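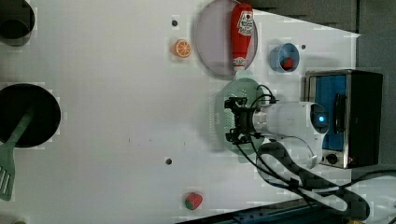 Overhead view, gripper above the green perforated dish

Ticket: success rate drops after retraining on the merged set
Project: Drevance
Status: resolved

Problem
The policy trained on the first 2,000 episodes scored 93 per cent on the kitchen table task. We added the newer episodes, 3,000 in total, retrained with the same settings and got 90. More data should not make it worse. Most of the extra failures are on the colander, where the arm stops short and hovers.

Tried so far
Retrained with a new seed, same result. Checked the gripper calibration, fine. Ran the old checkpoint again the same afternoon and it still got 93, so the table set-up is not to blame.

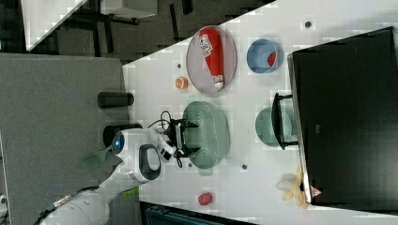

Briggs: Are the labels in the new batch made the same way as the old ones? Jimetex changed its exporter in February and I think the default action is now the commanded pose. It used to be the measured one. If you mix the two, the policy learns a target that is a few steps out for part of the data.

Steps
1. Plot action against measured pose for one old episode and one new one. The old pair lines up. The new one runs ahead – Briggs was right.
2. Re-export the new batch with measured poses and leave the old batch alone. Keep the toys and the oven within the arm's reach for the test runs.
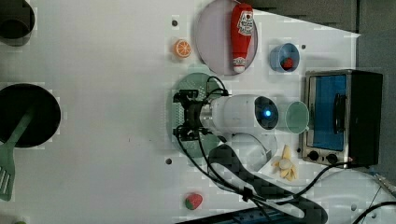
3. Retrain from scratch. Do not resume from the mixed checkpoint.
4. Repeat the full evaluation, colander trials first.

Outcome 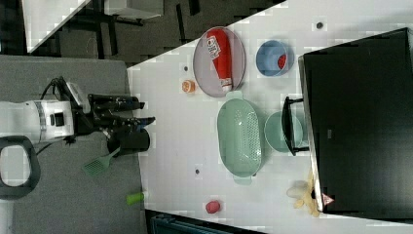 Nneka Okonkwo, Gurkdale
Last edited 16:40

Retrained model is back at 93 and the hovering has gone. So the extra episodes do no harm, but they give no gain on this task either. I have added an action source field to the loader, and it now refuses to merge batches that differ. Closing this one.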